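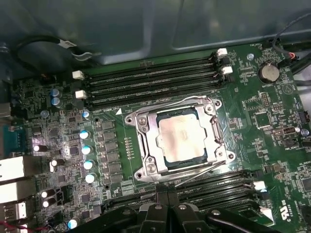

Tririk Board Service Demonstrations: data card

4 min read
28 shares
7 comments

Summary

Tririk is a set of teleoperated demonstrations of service work on desktop computer motherboards. The boards stay in their cases. An operator drives a single arm from a leader device of the same geometry, and the follower repeats the motion at the bench. The set is meant for imitation learning and for testing policies on small, closely spaced parts.

The data was collected at the Zaltska workshop. Virkora maintains the release and the loader.

Contents

The release holds 200 episodes. Each episode is one attempt at one task, including failed attempts, which carry the flag `success: false`. Failed episodes are left at their full length.

Tasks in this version:

- `latch_open`: push a memory slot latch outward until it stops
- `latch_close`: return the latch to upright with the slot empty
- `lever_lift`: free the socket lever from its hook and raise it
- `lever_down`: lower the lever and hook it
- `module_seat`: place a memory module in an open slot and press both ends

`module_seat` has 28 episodes and should be treated as a test split only. The other four tasks share the remainder unevenly; see `counts.csv`.

Recording

Joint positions, gripper opening and leader commands are logged at 50 Hz. Two video streams are stored with each episode, one from the wrist and one from a fixed mount over the bench. Video is timestamped on arrival at the host, so expect a small lag against the joint log. The loader aligns to the nearest earlier joint sample and does not interpolate.

Boards are powered down and unplugged for every session. Processors stay in their sockets for all lever tasks. Old thermal paste was not always cleaned off the heat spreader, and its appearance varies between boards. Cables inside the case were left where they lay unless they blocked the arm.

Demonstration by hand

A smaller part of the set was recorded with the arm in gravity compensation and the operator moving it directly. These episodes have `mode: kinesthetic`. The operator's hand is often in the fixed view. Leader commands are absent, and the loader fills the field with NaN. Do not mix the two modes in one action normalization pass.

Operators were told to stop above the part, pause, and then make contact. The pause is useful for segmentation and harmful for cloning if left in. `trim_pauses.py` removes it. The default threshold works for teleoperated episodes and cuts too much from the kinesthetic ones.

Known problems

1. Capacitor tops and the socket bracket can produce strong highlights in the wrist view. Exposure was locked per session, not per board.
2. The gripper can hide the near memory slots during approach. Latch state labels in those frames come from the fixed view.
3. Gripper opening is reported as a percentage of travel. Values under 3 are noise.
4. Sessions recorded on Thursday afternoons used a worn fingertip pad. They are tagged `pad_b`. Grip slip is more frequent.
5. Board orientation in the wrist view is not normalized. Slots may run horizontally or vertically.

Loading

 from tririk import load
 eps = load("data/", task="lever_lift", mode="teleop")

The full set needs 70 GB of disk space. To fetch joint logs without video, pass `video=False`.

Baselines

Radu, the reference policy in this repository, is trained on the teleoperated latch and lever episodes. Configuration files are in `radu/configs`. Weights trained before the December release used an older gripper scale and will not load.

License and contact

Data is released for research use under the terms in `LICENSE-DATA`. Code is MIT. Report broken episodes through the issue tracker with the episode ID and the loader version.

7 comments
Share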